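Topic: Went to the Sarnura open day, came away less sold than I expected
Board: Automation and Robotics – Shows, Visits and Demos

drybench_tom
11 May 2025
Got back from the Sarnura open day last night and wanted to write it up while I still remember it. Long drive, decent coffee, terrible parking.

For those who didn't follow the earlier thread, they were showing robotic suturing on tissue pads, with the instruments driven partly by software. The flyer said "see the future of wound closure." I've been reading flyers like that for most of my working life, so I went in with my arms folded.

The good part first. The knots held when one of the hosts tugged on them with forceps, and I got a close look at the spacing, which was better than I'd feared. The thread handling between the two instruments was smooth. Whoever worked on the tensioning did real work.

Now the rest. The talk gave a figure of 1,143 practice stitches, and when I asked how many of those had been thrown out, I got "we'd have to check." I asked who decides when a stitch is finished, the software or the person at the console. Three different answers from three different people wearing the same shirt. And the session was slow. A second-year resident would have closed that wound and gone to lunch.

needlework77
Slow compared to what, though? The first laparoscopic cases took forever too. I don't see why speed is the thing to hang them on.

drybench_tom
Because speed was on the flyer. If they'd left it off I wouldn't have brought it up.

Marguerite_L
I was there in the later group. We had Cempaka Siregar running the table and she was pretty straight with us. She said flat out that the software loses the thread when it goes into shadow, and that a person takes over when that happens. I'd take one of those answers over ten slides. Did you get her or the other guy?

drybench_tom
The other guy. Yiğit Erdem. Nice enough, knew his instruments cold, but every question about failures went back to the roadmap. Apparently everything will be fixed by August.

gasket_case
Everything is always fixed by August. Staltex told us the same about their bag sealer and we're still taping bags by hand.

Did they let you see it up close or was it the usual rope and a TV on the wall?

drybench_tom
Up close, to be fair to them. They had close-up views of the table work and were happy to share stills with anyone who asked. Putting three of them up so people can judge the knots for themselves. No particular order. 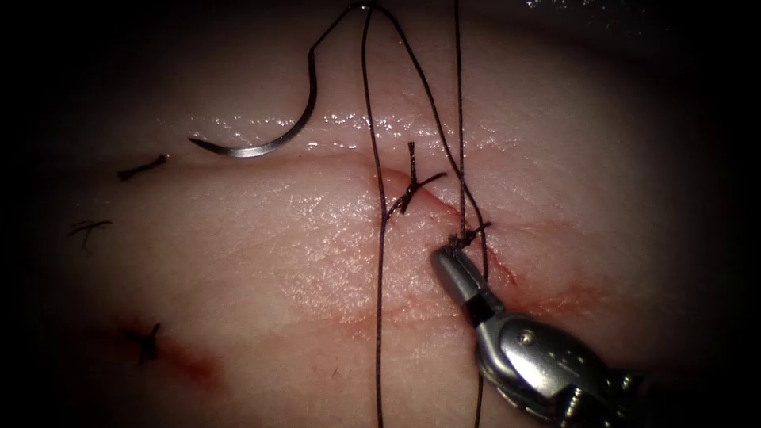
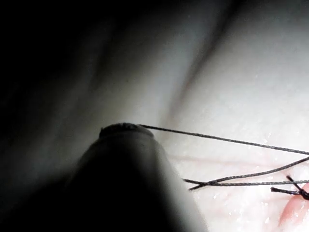

Second one is the closest look at the thread under tension, you can make out the braid. Both grippers are in the next.
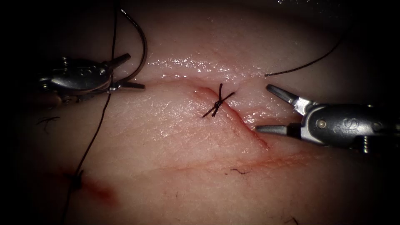 Marguerite_L
My own gripe is with the pads. A pad stays where you put it. Belly tissue moves every time the patient breathes, and when our group asked about that we were told it was "in the plan." I'd want to see a session on something that moves before I believed any number they put on a slide.

needlework77
That's fair, but you have to start somewhere. Jamden started on foam and people laughed at them too.

gasket_case
People were right to laugh at Jamden. We paid for the trainer and it's a coat rack now.

needlework77
We have the same trainer and our students use it every week, so maybe that one's on your shop.

drybench_tom
Let's not do Jamden again, there's a whole locked thread for it.

On the pads, I agree with Marguerite. I also asked how many runs they get out of one instrument before the jaws need replacing. The answer was 200, said very quickly, and then when I asked if that was measured or hoped for, it became "a design target." Write that down if you're going to the next one and ask again. I'd like to know if the number changes.

pelham_r
Lurker here, I buy for a teaching lab. What did they say about price? I've heard everything from "call us" to numbers I won't repeat.

drybench_tom
"Call us." The only price I heard all day was 1,240 for a box of consumables, and I never did find out how many come in a box. Gkikas had a table in the lobby and at least their stuff had stickers on it.

pelham_r
Thanks. Then I'll wait.

Marguerite_L
Can I say one nice thing? They let my group pick the spot for the next stitch. I've been to a lot of demos where the machine only ever does the one move it rehearsed in the hotel room.

drybench_tom
We weren't offered that. I'd have picked somewhere awkward, right up by an old knot – maybe the other guy could tell.

needlework77
So would you go again?

drybench_tom
If they put it on moving tissue, yes, and I'd pay for my own gas. For the same pads and the same slides, no. I've emailed them the question about discarded stitches and I'll post the reply if one comes.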